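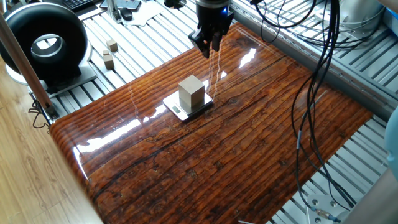

Nelcombe Student Robotics Group, Department of Engineering, Grundham

4.2 Placing on the scale

Figure 3. The scale task: gripper above the cube, with the cube on the kitchen scale and further blocks on the rails behind.

The second task given to the student teams was to set a wooden cube on a small kitchen scale and let go of it cleanly. It was chosen by the course staff for its simplicity, and previous reports from the Sonby summer course treat it as more or less solved. We are not convinced. A cube sitting on a platform (Figure 3) tells the reader very little about how it got there, and most of the published student results rest on exactly that kind of evidence.

Our own count is less cheerful. Over 30 trials per team, with the start position drawn from the list in Section 3, the better of the 2 controllers placed the cube and released it without touching the scale again in 19. The teams had reported higher rates from their own practice runs, but in those they chose the start positions themselves, and a run that began badly was often stopped and not written down. We do not think this was dishonest. It is what happens when the person tuning the controller also keeps the score.

The surface deserves more attention than it usually gets. The tabletop is a glossy panel with a strong wood pattern, and the overhead lights leave long white streaks across it. Căpraru's method, which both teams started from, finds the cube by colour, and a tan cube on reddish-brown grain is a poor case for it. One team blamed the glare for most of its misses. That may be so, but they never repeated the runs on a matt surface, and we would treat the claim as a guess until somebody does.

We are also doubtful about the scale as a judge. The plan was to use the reading to detect release, yet a steady reading cannot separate a cube standing free from one still lightly held. All 590 logged readings are in the appendix, and we make no claim from them here - the trial counts above were made by eye.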